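Which version of a dubbed film counts as the original?

Posted in Film and TV > Regional cinema

I've been trying to work out something about a film I watched last month called Skorketti. The listing on the streaming service gives the language as Malayalam, but there is also a Tamil version with a different running time, and a Hindi one which is plainly dubbed. My sister-in-law says the Tamil one is the real one and the Malayalam is a dub. I have now watched both and the lips match in both, at least for the two leads. The side characters are out of step in the Tamil.

The Tamil one is 7 minutes longer. There is a song in it that isn't in the other at all, and the argument at the family meal goes on for a good while longer.

Is there a way to tell which was made first, or which one the director would call the proper film? I'd like to buy it on disc and the shop only stocks one. I would also like to know whether the subtitles are made from the Malayalam or the Tamil, as they were the same word for word on both.

Tresitz

Noboru Ishida

It sounds like a bilingual, or a partial one. That is when the main scenes are shot twice, once in each language, with the same cast on the same set. The leads do every take in both languages and the smaller parts are often shot only once and dubbed for the other version. That would explain what you noticed about the side characters. If they are out of step in the Tamil and in step in the Malayalam, the Malayalam is most likely the one they were working in day to day.

A few things to check:

Look at the censor certificate at the very start. It states the language and the running time. Each language version gets its own certificate, and a dubbed version is normally marked as dubbed.

Look at signs, letters and phone screens in close-up. In a true bilingual these are usually shot again in the second language. In a dub they stay as they were, or have a caption laid over them.

Look at the credits for a separate dialogue writer. A bilingual will nearly always have one for each language.

Meals are a good place to compare the two versions. Food gets eaten, plates get shifted between takes, and if the scene was shot twice the table will never match exactly. Pause both at the same line and look at the crockery.

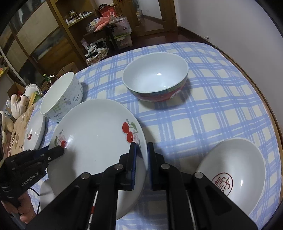 White plate with the cherry pattern on the rim.

If every plate and glass sits in the same spot in both, it is the same footage with a new soundtrack. Do this for three or four scenes, as one scene proves very little.

On the subtitles, they are often written once from whichever script came in first and then used for all versions. Matching subtitles don't tell you which film came first.

Medeiros

Just get the longer one. More film for the same money. The song is decent as well.

Skilham

Longer doesn't mean original. Songs get added for a second market quite often, and sometimes a comedy track too, with actors who don't appear in the other version.

I had the same trouble with a Telugu and Kannada pair in November. What settled it was the certificate, as Noboru says. The streaming service had cut it off the front, but it was there on the disc. Ask the shop whether theirs has both audio tracks. If it does, it will be one cut of the film with two soundtracks, so you still won't have the second version, and you may be better off keeping the stream for that.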